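Buy the table first

Every January somebody sends me a spreadsheet with two robot arms on the top line and a great big gap where the rest of the budget ought to be. I love these spreadsheets, I really do, because I wrote one myself once and I remember how pleased I was with it. Arms, grippers, delivery, done! Then the arms arrived and we had nothing decent to bolt them to.

So my opinion, for what it's worth, is that people planning a folding cell should start with the furniture. I mean the tabletop, the rail along the front, the walls round it and the floor underneath. Dull stuff, and the supplier won't bring it up, as there's no money in it for them. When we priced ours at Mensah, the screws, brackets and spare cable came to £853, and I had put down nothing at all for them. I had to go back and ask for it, which was a fairly short and chilly meeting.

Joaquín Sepúlveda, who runs the floor at our Drurnano site, had a better way of going about it. He made me stand at a table and fold shirts for a whole morning before I was allowed to open a catalogue. I was terrible. But I did learn that most of the job is shoving cloth about until it lies flat, and that you want far more table than you think. A long sleeve goes wherever it fancies. If the finished pile is sitting in the corner, the sleeve will land on the finished pile, so you either pay for a deeper table now or pay for somebody to tidy up later.

Then there's the choice of arms, where everyone wants to have the big argument. We had quotes from Dorkano and Rikuta and I spent 8 weeks comparing them (reach, payload, warranty, how quickly they answered the phone). Reach mattered. Payload hardly came into it, we're lifting shirts! What I should have been asking was how long a replacement gripper finger takes to turn up, and whether I could keep a couple in a drawer. Fingers are the bit that rubs against things all day. Put them under running costs and don't let anyone talk you into calling them a one-off.

Cables too. An arm that moves all day drags its cable with it, and I'd want spares of every single one on the shelf from the first morning. Joaquín thinks I'm overdoing this. He'd spend the money on better lighting, and we've had that row seven times now without either of us budging.

I also think two arms are worth it over one, even though it hurts to sign for the second. One arm can drag a shirt about, but a fold wants holding at both sides. If you can only afford one this year, I'd wait, keep the hand folders on and put the money by. A half-bought cell still takes up a whole cell's worth of floor, and you'll be paying rent on it.

And please leave something over for baskets. Cheap plastic ones are fine, but get them all the same size and buy them together, because the shop will have stopped doing that size by the time you go back for more. We've got two sorts now and it drives me up the wall.
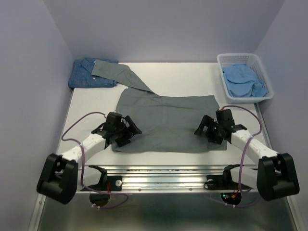 The last thing I'd put in the plan is time for somebody to simply stand there with a mug of tea and watch, with no targets, for the first month. Our finance people hated that line and asked me to call it something else, so it went in as commissioning support, and it got signed off the same afternoon.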